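3.2 Billet preparation and extrusion

Billets of alloy 6063 were supplied by Virkham in the cast and homogenized state. Each billet was sawn to length, and the cut faces were wiped with solvent before heating. Billets with visible surface cracks were set aside and do not appear in the results. The tubes were pressed through a porthole die made by Gromalau, using the same die for every run. It was cleaned in caustic solution between batches and checked for wear at the bearing surface.

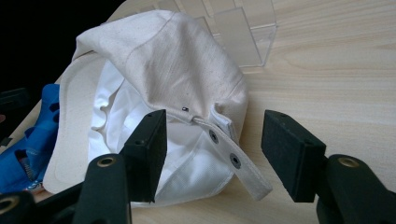

After leaving the press, the tubes passed through a water spray and then onto the runout table. They were stretched to remove bow and cut into samples. We took no samples from the front or back end of a press length, where the charge weld and the cooling rate differ from the rest. All samples were then aged in one furnace under the same cycle.

The full set held 2841 samples. Of these, 58 were left out of the analysis after scratches from handling were found on the outer wall. The scratches were shallow, but earlier work at the Irarik plant showed that marks of this kind can affect the flattening test.
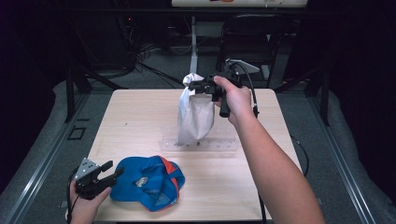 3.3 Wall thickness and weld seams

Wall thickness was measured with an ultrasonic gauge at 15 points on each sample. Readings were taken at the seam positions and midway between them. The gauge was set against a reference block of the same alloy at the start of each shift. Where two readings at one point did not agree, a third was taken and the middle value was kept.

Figure 3. Wall thickness by position for tubes pressed at low and high ram speed. Bars show one standard deviation.

The thin side of the tube stayed in the same position through each batch, which points to die deflection as the main cause. Raising the ram speed made the difference larger. Billet temperature had a smaller effect, and in the range tested we could not separate it from normal variation between billets.

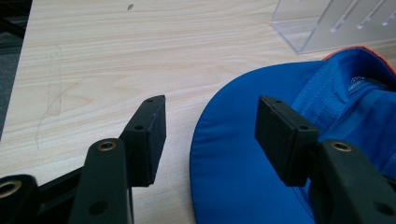
Weld seams were examined on etched cross sections. Leung's etching procedure was followed without change, except that the rinse time was doubled to clear residue from the bore. Seams with a continuous dark line were graded as poor. Most of the poor seams came from the first billet after a die change, before the die had reached a steady temperature. These samples were kept in the thickness data but are reported separately in Section 4.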